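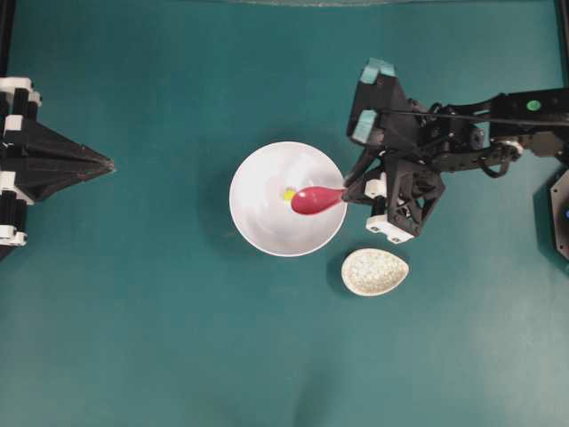 I have been looking at other people's photographs for most of my adult life, and the older I get the more I care about where the pictures go when the person who took them can't look after them anymore. Last winter I spent a good part of January in the back room of the Tirnthorpe library with the boxes left by Parviz Shahbazi, who ran a portrait studio in town and, on his days off, photographed whatever was going on in the street. There are 229 boxes. Almost 40 of them have been opened.

The studio work is lovely, and people will want it (there is hardly a family here without a Shahbazi wedding on the wall). But it's the street pictures that kept me in that cold room long past lunch: the bus strike, the closing of the Brarkorgate mill, women arguing on the courthouse steps with their coats buttoned wrong.
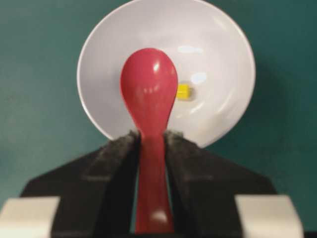
The trouble is that a photograph with no caption goes quiet so quickly. Parviz wrote on the backs of some prints and never on his negatives, and the people who could tell us who is who are in their eighties now. I think any picture deserves a plain line of words beside it, even one as simple as a red plastic spoon standing upright with a bit of shine on it, and how much more so a crowd of faces outside a mill gate! Somebody's aunt is in there, and somebody's first boss.

The Bondarchuk Gallery has offered to show 60 prints next year, big and beautifully framed, and I'll be first in line. Still, I would gladly trade half the frames for one patient person with a pencil and a tape recorder, going door to door with a folder of contact sheets. The gallery people are kind and they listened to me go on about it over two pots of tea, but an exhibition has an opening night and a folder doesn't, and I understand which is easier to raise money for.
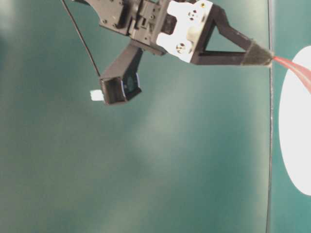 Black parts and a white plate against teal green.

So if you grew up near Stolledora Street, or your parents did, please come by the library and sit with a box for an hour. Bring your glasses, and bring your mother if she's willing.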